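Home | Visits | Workshops | Reader Mail

Filed under: Out and About, Robots

The last stop on our June tour was Holroyd, and I could have stayed all night. Closo runs its teaching floor up there (mind the stairs!), where people show a machine how to do a job and the machine has a go at copying them.

We started with the remote arms. You hold a small pair of handles, and the big arm across the room follows along, a hair behind you. I tried to put a peg in a hole and missed 3 times. My neighbour got it first try, and I'm still a bit sore about that.

Then came the hand-held grippers, my favourite by far! You carry the fingers yourself, squeeze, lift, put down, and the camera on top keeps the lot. One job gets done 20 times or more before they move on, and the house total for tidying tasks had just gone past 2000. Ordinary desks and ordinary clutter are what they like best: remotes, a computer mouse, papers, a pen left lying where somebody might want it. 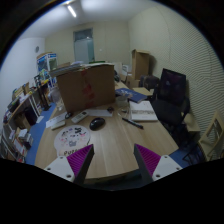
Gikus wrote in after the first part of this report to say the remote arms teach you more patience than the grippers do, and that anybody going should ask for a second turn once their shoulders have loosened up. I'd go back for that alone.

We finished in Room 618 with tea and a very long chat about finger pads.

Recent visits
Plikard open day: sorting parcels by colour
A morning at the bottling line
Tram depot tour, part two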